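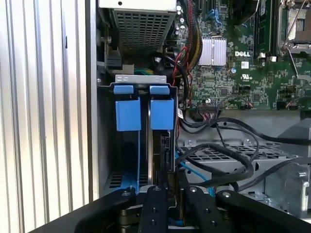 Stela Bălan asked me after the last update whether the blue drive carriers in the older Dells are worth saving when the rest of the machine goes to scrap, and yes, they are, so much so that they now have their own shelf! Her question set off a good part of what we did this period, so I'm starting there.

Progress report: Gellesport Computer Reuse Workshop
Prepared for the Millico small grants team
Period: spring through August

Drive bays and carriers

When a donated desktop comes in, the first job after opening it is the hard drive. On the Dell towers the drives sit in a cage below the power supply, held in blue plastic carriers with release tabs. On the ones we see most, you squeeze, you pull, and the drive slides out with its cables still hanging on, so the cables come off first if your fingers are small enough and straight after if they aren't. It is a lovely bit of design and new people at the bench take to it quickly.

The trouble is that the carriers had been going astray. Someone would take out a drive, wipe it or set it aside for shredding, and toss the carrier into the plastics bin because it looked like packaging. Then three weeks later we would have a perfectly good tower ready to leave and no way to seat a drive in it properly. We were buying replacements one at a time and the postage cost more than the part.

So, since the spring: every carrier goes on the shelf, sorted by the shape of the handle and the length of the rail. Cracked ones go in a tray underneath, because a carrier with a broken tab will sometimes give up a good pin. We have 65 sound carriers on the shelf as of this report and have not bought a single one since June. I am unreasonably pleased with that shelf.

What the grant paid for

The award was $2,792. Most of it went on two things, the drive wiping station and the bench lighting.

The wiping station is the Verbeke unit we described in the application. It takes 16 drives at a time, and it prints a slip for each one at the end, with the serial number and the result. Before this we were wiping drives on whatever spare computer happened to be free, and keeping the records in a notebook that had seen a fair amount of coffee. Now the slip gets stapled to the intake sheet and the pair goes in the file. Two of the offices that donate to us had been holding back their drives and sending us empty machines, and both have now started sending complete ones. That is a big change for us. A tower with its own drive, wiped and tested, goes out the door far sooner than one waiting for parts.

The lighting was the cheaper item and I suspect we will feel it every day for longer. The old ceiling tubes put a shadow exactly where you needed to see, down in the bottom of the case behind the drive cage, and people were working with a flashlight between their teeth. We now have two adjustable lamps per bench. Small screws are being found! Somebody at the far bench read out a full serial number from the inside wall of a case last week without tilting it, and got a round of applause.

The remainder went on consumables: thermal paste, compressed air, a good set of drivers, anti-static mats and a box of SATA cables. Receipts are in the attached folder in the same order as the budget lines.

How a machine moves through the room now

We rewrote the bench sheet twice, and the second version has stuck. A machine is logged, the side panel comes off and stays with it (we lost a whole afternoon in the spring matching panels to cases and will not do that again), and it gets a look over for swollen capacitors, burnt smells and missing parts. Drives come out and go to the wiping station. The carrier either stays with the case, if the case is a keeper, or goes to the shelf.

Then dust. I had not put nearly enough time against dust in the original plan. The power supply grille and the slots in the floor of the drive cage are where it packs in, and on office machines that lived under a desk for years it comes out in one piece, like felt. We do this outdoors when the weather lets us. When it doesn't, it waits. I would like a proper extraction cabinet one day and have started collecting prices.

After cleaning comes memory, a drive, an operating system and a test that runs overnight. Anything that passes gets its label in the morning. Anything that doesn't goes back to the bench once, and if it fails again it gets stripped.

Stripping is where the new sheet has helped most. It used to be a free-for-all, and it was fun, but good parts ended up in the metal bin. There is now a short list of what to keep: power supplies that pass the tester, memory, fans that run quietly, drive carriers, side panels without dents, and the little blue rails, which are useless until the day you need one.

Things that went slower than planned

The Dritance inventory software took much longer to set up than we had allowed. It is a good system and we are glad to have it, but it assumes that every item has a barcode when it arrives, and ours arrive with sticky notes and somebody's name in marker. In the end we print our own labels at intake. It was working smoothly by the end of July. The records from before then are still partly on paper and I would rather tell you that now than have you find gaps in the spring figures.

We also meant to run evening sessions for people who want to learn basic repair on their own machines. The first ones went well - lively, noisy, a bit crowded - but we had to pause them when the back bench was being rewired. They start again at 6:30 p.m. in the fall, with a smaller group each time. Opening up a case and swapping a drive will be the first session, because it is the one that gets people over being afraid of the insides. I've watched someone go from not wanting to touch the power button to sliding a carrier home with a click and asking what else comes out.

Laptops remain a weak spot. We get more of them than we can handle, and the batteries need storage that we don't have yet. For now we accept desktops freely and laptops by arrangement. Stela, this is the point you raised about the waiting list, and I agree that it should be on the front page of our leaflet and not the back. The new print run has it.

What we'd like to do next

Finish moving the paper records across. Build a second carrier shelf, deeper than the first, for the cages and brackets that are currently stacked in a corner. Get the evening sessions running regularly. Write up the bench sheet cleanly enough that another workshop could pick it up and use it, as we've had requests for it and at present it has arrows and crossings-out all over it.

We would also like to keep a few stripped cases as practice pieces, with the drive cage and carriers left in, so that beginners can take things out and put them back as many times as they like without slowing down the real work. This costs nothing except floor space. We're clearing a spot beside the wiping station.

No changes are requested to the budget. The underspend on postage has been moved to consumables, as agreed by email, and shows on the second page of the accounts. If anyone from Millico would like to come by, mornings are best, when the overnight tests have finished and the labels are going on. Bring an old tower if you've got one under a desk somewhere, and please leave the carriers in!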